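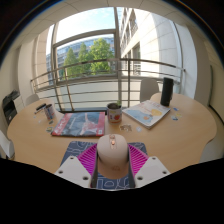 A beige computer mouse with a copper-colored scroll wheel, over a navy-blue patterned mouse pad on a light-wood table.

Flunside opens its shared reading and work room in Wernley

Wernley, October – Flunside, the furnisher of small public workplaces, is glad to announce the opening of its new shared room on Alvarado Street. The room is free for all residents of Wernley and offers desks, computers, magazines and a quiet corner for reading. It opens to the public on Wednesday at 11 in the morning.

The idea for the room came from a survey which Flunside made in the spring. In total 1,818 residents answered the questions. Many of them wrote that they have a computer at home but no good table for it, and that they work on the sofa or in the kitchen. They asked for a place which feels like a living room and where the tools are still good for a full day of work.

For this reason the company gave much attention to the small things on the table. The tables have a light-wood top with a curving outline and rounded ends, so two neighbors can sit close and each one keeps a place for the arms. The mouse has a smooth and rounded shell in a warm, pale color. Under it lies a dark navy-blue pad with rounded corners and white line drawings of loops, curves and geometric shapes. The wish was to have a desk that is calm for the eyes but not boring.

Magazines and booklets may be taken to any table and read next to the computer. Visitors may also bring their own mug. Flunside asks only that drinks stay away from the keyboards.

"We have furnished many offices, and too often the mouse and the pad are chosen on the last day, from what is left in the budget," the company said. "In Wernley we started with them. A person has the hand on the mouse for many hours, and the color and the form of it should be pleasant."

The room is the first part of the Sostutlow project, in which Flunside will furnish shared rooms in smaller towns of the region. The pads of the project come in a first edition of 200 pieces. After the opening, a part of them will be for sale at the front desk. The tables can be ordered from the company for schools, libraries and small offices – delivery times are given on request.

Residents do not need a reservation for the first month. Later, a place can be reserved at the front desk for a half day or for a full day. Groups are kindly asked to write before their visit.

For questions about the room, the tables or the Sostutlow project, please contact the Flunside press office in Wernley.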